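# Group Report: Choosing a Work Surface for the Shared Student Kitchen

In our course we had to study one room that many people use every day. My group chose the kitchen of Roston dormitory, and my part was the surfaces. The question was simple: which table top is the easiest to keep clean for students who are often in a hurry?

I asked 90 residents to fill in a short paper form. Most of them wrote that stains from tea and soy sauce bother them more than scratches. Masaru Kuroda, who did the price part, collected offers from two sellers, Zistach and Sakai. For the same length of table the Zistach offer was 662 dollars and the Sakai offer was 716 dollars. The second price includes delivery, so the difference is smaller than it looks.

We also compared light and dark surfaces. On a light surface crumbs are easy to see, and people wipe it sooner. A pattern of veins, as in marble, hides small marks but it can also hide a sticky place.

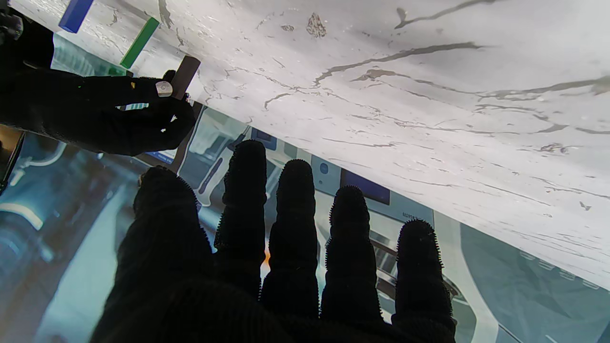
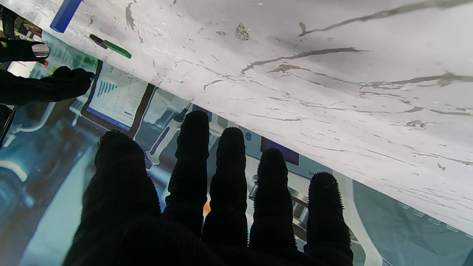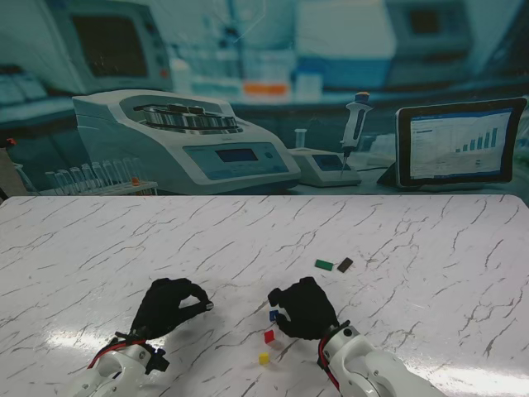
Real marble is sensitive to acid. Lemon juice or vinegar can leave a dull mark in the polish, and this mark does not go away with soap. For this reason I do not recommend real stone for a kitchen with so many users. A printed surface with a marble look costs less and does not need to be sealed.

The lamp position must also be considered. A shiny top reflects the ceiling light, and 177 comments in the old complaint book of the dormitory were about light and glare. I read all of them in January. A matte finish would help, but Masaru found that it was harder to wipe when we tried coffee on a small sample from Zenesard.

My recommendation is a light, half-matte printed top with rounded corners. We did not have time to test how it reacts to a hot pot, so the next group should do it before the dormitory office orders anything. The survey form and both price offers are in the appendix.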